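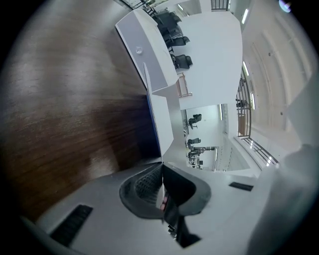
Figure 2. View from the wrist camera of the hand-held gripper in the office site, with desks, chairs and railings in the working area.

Previous Contents Next Download PDF Cite

3.2 Rules for recording in shared offices

The protocol in this section was written after the first collection round in October, when two operators in the same building followed different habits and their recordings could not be merged without much manual work. We therefore fixed a small set of rules before the second round. They apply to every site in the study, and they were agreed with the site owner, Keltora, before any operator entered the rooms.

The first rule concerns the start of an episode. The operator stands still, holds the gripper in front of the body and waits for the tone. Movement before the tone is removed later by the script, but an episode with more than 8 seconds of such movement is rejected as a whole. The same waiting position is used at the end.

The second rule concerns the wide field of view. A fisheye lens records much more of a room than the operator has in mind, as Figure 2 shows: the office chairs, the ceiling lights and the metal railings all enter the view together with the tabletop. For this reason the site check is made for the complete room and not only for the work surface. Screens must be locked, name plates covered and paper documents put in a drawer. People who work in the room are informed in writing one day before, and any of them can ask for deletion of an episode without giving a reason.

The third rule is about walking. Railings and chairs are the most frequent causes of contact with the gripper body in our incident notes, so operators carry the tool close to the chest when they pass them. Walking backwards is not permitted. If the gripper touches a fixed object, the operator stops the episode and inspects the finger pads, also when the contact was light.

The fourth rule concerns the session length. One session contains at most 32 episodes, followed by a break. Marina Vrettos proposed this limit after she compared the early and late parts of long sessions and found that grasps became faster but less careful toward the end. We did not test other limits, and we do not claim that this one is optimal.

In total, 2,486 episodes were recorded under these rules. A random sample of 200 episodes was reviewed by Elaheh Nikzad, who did not take part in the recording. She marked each rule as followed, not followed or not possible to judge. The start position was the easiest to judge – the carrying rule was the most difficult, as the camera sees only a part of the operator. We return to this limitation in Section 5.

The rules were not changed during the second round. One operator at the Cerbridge site asked to skip the written notice for a room which was used only by his own team. This request was refused, and we recommend the same to other groups, as a rule with local exceptions is hard to verify afterwards. The final text of the protocol is dated 9 April 2022 and is given in Appendix B.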